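The student team at Nikville builds its arm projects in simulation first. Its captain, interviewed in February, gave the budget as the reason. "We have 2 hours a week on the hardware," the captain said. "The simulator runs all night."

The current task is tabletop sorting. The arm stands on a pedestal beside a wooden table, and the items to be sorted include a book and a small blue card. "The card is flat, so the fingers need a good approach angle. The book is easier to find and harder to grip."

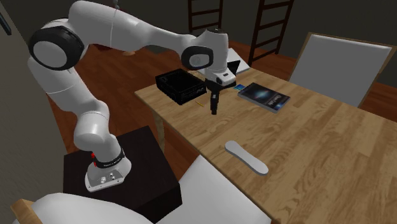 ## Training runs

Each batch is 64 episodes with new item positions. The team logged 4000 episodes before the Avero qualifier and kept 2096 after filtering. "We dropped any run where the arm touched the table," the captain said. The filter script is shared with the second-year class.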